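Visitor Questions: Handling Demonstration at the Cadwaladr Open Day
13 August 2019
By Ivone Caldeira, Visitor Office

What will visitors see?
The demonstration concerns the handling of everyday household articles with hand-held grippers. Plastic clothes hangers are among the articles used.
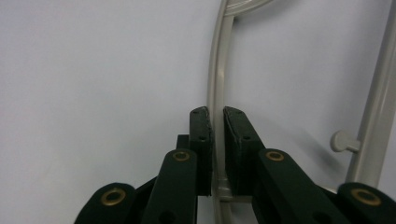
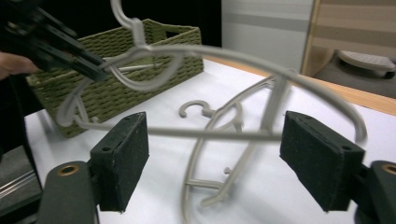
Hand-held grippers at work, with a plastic hanger in the second view.

Is registration required?
Yes. The open day admits 400 visitors, and each demonstration session is limited to 44. Registration is made through the Visitor Office and is confirmed in writing.

How long is a session?
Each session lasts 85 minutes, including time for questions. Thaís Bezerra will lead the morning sessions and Wellington Coutinho those in the afternoon.

May visitors try a gripper?
Visitors aged 12 and over may do so at the end of a session, under staff supervision. Long sleeves should be rolled up and bracelets removed.

May school groups attend?
Schools should apply in writing to Dalva Arruda. One adult must accompany every ten pupils.

Is photography permitted?
Photographs for personal use are permitted. Flash and tripods are not.

When will the next open day be held?
The next open day is planned for March. Registered visitors will be notified when the program is published.

Last updated: 13:20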